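Section 4: Setting Up the Feed Station for a New Arrival
Skokside Horse Haven – Foster Home Guide

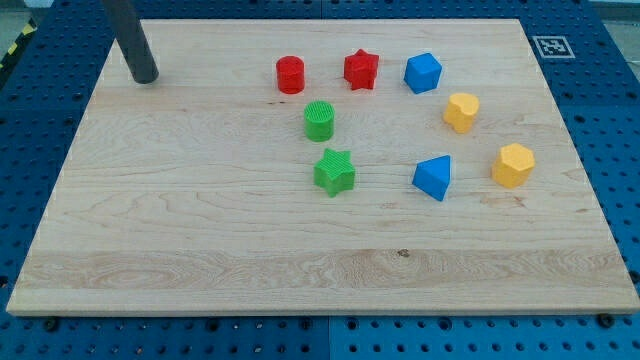 Welcoming a rescued horse into your barn is a wonderful thing, and a good feed station makes those first days so much easier for both of you! Set it up before the trailer pulls in, so you can give the horse your full attention once it's there. You'll want a clean, flat spot for measuring rations and writing up the feed log, and a plain board in pale wood laid flat on a metal table does the job beautifully. Keep it out of reach of the stall door (horses have longer necks than you remember). Read the whole section once before you start, then go back and work through the steps in order.

What you need
Feed scale with a hanging hook
Two water buckets and one shallow feed pan
Hay from the Clama barn, or a matching first-cut grass hay
The intake sheet that came with your horse
Feed log and a pencil on a string

Setting up

1. Hang the water buckets on opposite sides of the stall, with the rims level with the horse's chest. Some new arrivals will only drink from one of them, and the log has a column for each.

2. Put the feed pan on the ground in a front corner. Leave the wall-mounted feeder empty until the vet check is done.

3. Hook the scale to a beam outside the stall and zero it with the empty hay net attached.

4. Weigh out the first day's hay and split it into 4 equal nets. The amount is on the intake sheet under "Day 1." Please use that figure even if the horse looks hungry.

5. Fill in the top of the feed log: stall, barn name and intake weight. A horse that taped at 635 pounds on intake should have 635 written there, with no rounding.

6. Tape the intake sheet beside the log where the evening feeder can read it without opening the stall.

CAUTION: Do not give grain, sweet feed or bran mash to an underweight horse until the vet has cleared it. Too much rich food too early can make a starved horse very sick, even when the horse seems bright and eager.

Note: Our weight tape reads up to 1,000 pounds. For draft crosses, call the Stinow office and we'll lend you the longer one.

The first feeding

7. Offer one hay net and step back. Stay where you can hear chewing – it's one of the best sounds in this whole line of work!

8. Write down the start time, and how much is left when the horse walks away.

9. Check both buckets and top them up. Record the level before you add any water.

10. Repeat with the next net at the time shown on the intake sheet. Overnight gaps are listed there too.

Note: Foster homes on the Caputo road share one hay delivery. August loads fill up early, so send us your bale count by 5th July.

CAUTION: If the horse leaves two nets in a row untouched, paws, rolls or keeps looking at its side, take away all feed and call the vet line right away. Leave the water in place.

Cleaning up and storing feed is covered in Section 5.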